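Accueil | Actualités | Unités | Familles | Presse | Contact

Communiqué de presse

Au camp Clerkcombe, une soirée hongroise qui a débordé jusque dans le couloir

CAMP CLERKCOMBE – Je m'occupe de la communication du bataillon logistique depuis 6 ans et je n'avais encore jamais vu une file pareille devant la salle Hayashi ! En avril, nous avons consacré une soirée aux origines de nos militaires, et c'est l'adjudant Jenő Pap qui a ouvert le bal (enfin, la danse, et il nous a tous fait danser).

Jenő est né à Pécs, il est arrivé en France à onze ans sans parler un mot de français, et il répare aujourd'hui nos camions avec une patience que je lui envie. Chez lui, on chantait en épluchant les légumes. Il nous a donc appris deux chansons de sa grand-mère, puis il a raconté les fêtes de village, les longues tablées et les violons qui se désaccordent vers minuit. « Je croyais que ça n'intéresserait que ma femme », m'a-t-il glissé avant de monter sur l'estrade. Eh bien non, mon adjudant : plus de 70 personnes sont venues, familles comprises.

Côté cuisine, l'équipe de l'ordinaire avait préparé un goulasch selon sa recette, avec du paprika doux et très peu de tomate (il y tient). La tombola a rapporté 1 755 euros, versés en totalité à l'association Ledari, qui accompagne les conjoints de militaires dans leur recherche d'emploi. Merci aux camarades de la section Turkico, qui ont prêté la sono et joué les serveurs toute la soirée !

La prochaine rencontre sera animée par nos collègues polynésiens, et je peux déjà vous dire que les répétitions font trembler les murs de mon bureau. Les inscriptions se prennent à l'accueil du camp, dès 8 heures.

Commentaires

Maelle_R : Superbe ambiance, mes enfants chantent encore le refrain dans la voiture.

Ancien du train : On pourrait avoir la recette du goulasch ?

Sandrine : Bravo Jenő, ta grand-mère serait fière !

Dernière mise à jour : avril, 17 h 40
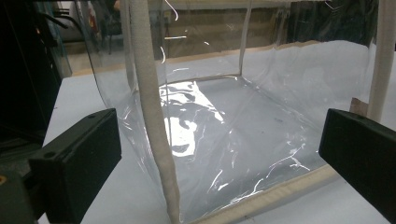
Pour la recette, je l'ai demandée à Jenő, il la recopie au propre et je la glisserai dans le prochain bulletin.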